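Trukden Library Adds Evening Woodworking Hours

The Trukden branch library will open its workroom two evenings a week starting in November, branch manager Kenta Maruyama said Friday. The room now closes at 5 p.m.

Patrons can use the hand tools and work on small pieces such as boards, trays and signs. Wood is sold at the front desk. The room logged 463 visits over the summer, up from 149 in the spring.

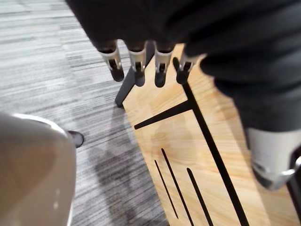
A light wooden board marked with dark lines, in the workroom at the Trukden branch.

Maruyama said most requests for later hours came from people who work days. The library will also add a beginner session on laying out a pattern, with 74 places in all. Sign-up is at the Mensah Street entrance.

Patrons under 16 must come with an adult.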